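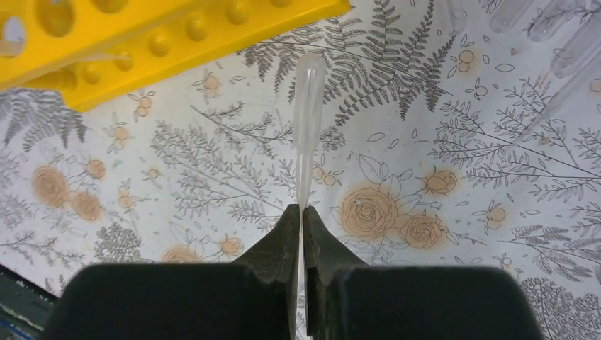 Pipette and the yellow rack

Thread: Reusing plastic transfer pipettes?

skundholm_sid
03/07/2023
I keep a small bench for testing pond and tank water. Got a bag of 200 clear pipettes from Bumitz and I hate tossing one after every sample. Does anyone rinse and reuse them?

tanktop54
I do, for water only. Three squeezes of distilled, then stand it bulb up to drain.

Vaughn Iwasaki
Wouldn't do it. You never get the last drop out of the bulb. My nitrate readings crept up for weeks until I quit reusing them.

tanktop54
Were you rinsing with tap water?

Vaughn Iwasaki
Tap, yes. Still, a new one costs pennies.

marshgrass
Middle ground – one pipette per tank, labeled on the bulb with a marker. Reagents get a fresh one every time. Also, is that rack any good? My Scanlon one tips over if I load only one side.

skundholm_sid
Rack is fine, no tipping so far. I like the yellow because I can find it under all the other junk. Will try the labels.

Vaughn Iwasaki
Marker rubs off. Use tape.

marshgrass
Tape comes off mine when it gets wet – marker lasts me a month.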